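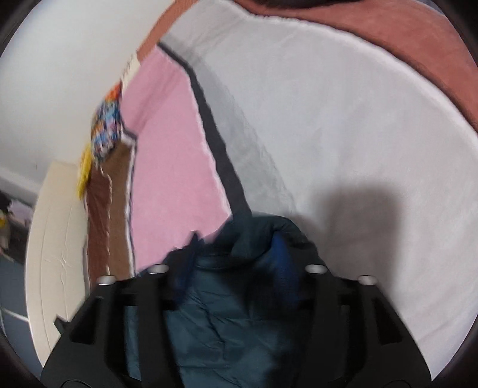
The teal jacket on the bed, partway through sorting the winter things.

I do the coats in April, once the heat in the apartment has been off for a week or so. They go on the bed because it's the only flat surface big enough, and then I can't go to sleep until they're put away, so it gets done.

The teal padded jacket is from Evitz. I paid 81 dollars for it four winters ago and it has held up fine. The zipper sticks near the bottom if you rush it. It has been washed twice, both times on cold, and dried on low with a couple of tennis balls. The second time I took it out too early and the filling stayed in lumps for a few days until I broke it up by hand.

I used to put everything in vacuum bags. I stopped with the padded ones because they came out flat in the fall and took a long time to get their shape back. Now I fold the sleeves in, roll from the hem up, and put the roll in a cotton bag. The bags came from Salluston, 11 dollars for a set of 4. They have a drawstring and a little window for a label. I don't use the label.

Wool goes in the Poltari box under the bed with cedar blocks. I sand the blocks once a year and they smell again.

Pockets first, before anything gets folded. This year I got a bus ticket, two cough drops and a glove I had already replaced.

The terracotta blanket stays out until May. The bedroom faces north and it's still cold at six in the morning. After that it goes on the closet shelf, on top of the coat bags, where it keeps them from sliding off.

I have one more coat to do, the long gray one. It needs a new button before it gets packed, and I don't have one that matches. I'll look at the fabric store on Feyisa Street.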